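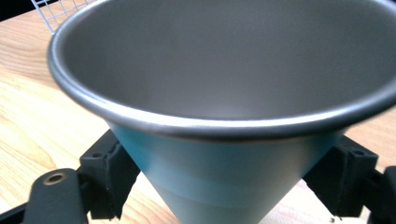
Should the metal cones be stored one inside another after washing?
They may be stacked once they are fully dry inside and out, with a paper liner between each pair. Until then they are to stand rim down on the drying rack, each on its own.

From: Leena Karppinen
To: Kitchen Equipment list
Date: October 2, 2019
Subject: Re: Metal cones, washing and storage

Dear colleagues,

The two lines at the head of this message will replace the present entry on cones in the Equipment Handbook. They are placed first for the convenience of kitchens that only need the rule. The remainder of this message responds to Ms. Kim's inquiry, which is quoted below with her permission, and sets out the arrangements for the coming term.

Cúc Kim wrote:

> Dear Ms. Karppinen,
>
> I am writing on behalf of the Nurkthorpe kitchen regarding the metal cones we use for fries and for the fruit course. We received 112 of them at the last distribution and have had difficulty with them on several counts.
>
> First, they jam. When the dishroom is busy, the staff nest them straight out of the machine, and by the following morning a stack of ten or twelve cannot be separated by hand. Mr. Suominen has been freeing them by standing the stack in warm water, but this takes time we do not have before lunch service. One was dented last week when it was tapped against the edge of the sink.
>
> Second, the inside near the point does not always come clean. Salt and starch collect there and the spray does not seem to reach it. We have been using a bottle brush, but the one we own is too wide for the last inch or so.
>
> Third, the Handbook tells us to store them "as for tumblers." Our tumblers go in divided racks. A cone placed in a tumbler rack leans to one side and holds water along the rim, so I do not believe this can be what was intended.
>
> Could the list advise? I would also like to know whether the cones may go in the warming cabinet, as one of our cooks has asked to heat them ahead of service.
>
> With thanks,
> Cúc Kim
> Nurkthorpe kitchen

Ms. Kim's points were reviewed with Tiina Juntunen in Purchasing and with the dishroom lead at the Temero kitchen, where cones have been in use the longest. Our guidance is as follows.

Jamming. A cone fits closely inside its neighbor for most of its length. A film of water between the two walls is enough to hold them, and starch makes the hold considerably stronger. Kitchens should discontinue nesting cones directly from the machine. Stand them rim down on an open wire rack with space between them, and leave them there until the next shift. A square of plain baking paper dropped into each cone before the next is added will keep the stack loose. Stacks should be limited to eight. Taller stacks put weight on the lowest cone and are also inclined to fall over.

Stacks that have already jammed should be treated as Mr. Suominen has done, with warm water and patience. A twist is more effective than a pull. Please do not strike the rim on any hard surface, and do not pry between the rims with a knife or spoon handle. A cone with a bent rim will not stack properly again and may scratch the others.

Cleaning. Cones should be soaked before they are racked for the machine. Ten minutes in warm water with ordinary dish detergent is adequate for salt and starch. Cheese and caramel require longer. The narrow brushes supplied by Nieminen for coffee equipment reach the point of our cones without difficulty, and Purchasing will send 2 to each kitchen that asks. Steel wool and scouring powder are not to be used inside or out. In the machine, cones go mouth down over the pegs of the plate rack and not in the tumbler rack. I agree with Ms. Kim that the existing Handbook wording is mistaken. It was carried over from the entry for dessert glasses and should have been corrected at the January revision.

When inspecting a cone, hold it under a good light and look down into it from above. A fingertip will not reach the bottom of the deeper pattern. If there is any doubt, fill it with clean water, swirl, and pour the water into a white dish.

Warming. The cones may be placed in the warming cabinet when empty, at the plate setting only. They become hot along the rim sooner than staff expect, and a heated cone should not be handed directly to a guest. It should go out in its stand. Cones intended for the fruit course should be kept well away from the cabinet.

Damaged pieces. Light surface scratches are acceptable. A cone is to be withdrawn if the rim has opened or bent, if there is a crease on the inner wall, or if it no longer sits level in its stand. Withdrawn pieces should be returned to Ms. Juntunen in the gray crate and not placed in general recycling, as she is keeping a record of losses by kitchen.

Replacements and stock. We hold some 800 cones centrally at present. The order placed with Skorkico covers both depths and will be divided according to the returns received. Any kitchen planning an event of more than 3,000 portions should write to Ms. Juntunen separately, because those quantities cannot be met from the shelf. Stands are ordered on a different form, and several kitchens have been using the wrong one.

Vilja Saarinen will issue the corrected Handbook page. Until it arrives, please print the entry at the head of this message and post it at the drying station. Kitchens that have found a rack better suited to the deeper cones are invited to reply to the list with the supplier's part number.

Sincerely,
Leena Karppinen
Kitchen Equipment Office

To leave this list, send a blank message with the word "remove" in the subject line. Replies to this message go to all members.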